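Cleaning a white tile counter, quick version

Clear it first. Glasses, bowls, chargers, all of it – onto the table or wherever. Crumbs off with a dry cloth.

Mix warm water and a squirt of dish soap. Wipe, then go over the grout lines with an old toothbrush. Takes me 12 minutes on a Thursday night.

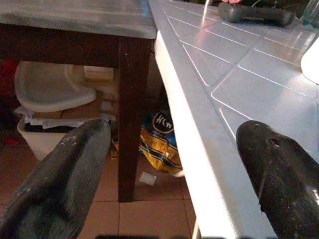
Rinse with plain water, twice if its streaky. Dry with a clean towel, front edge too. Skip the vinegar, its bad for grout.

Stains still there? Baking soda paste, ten minutes, scrub agian.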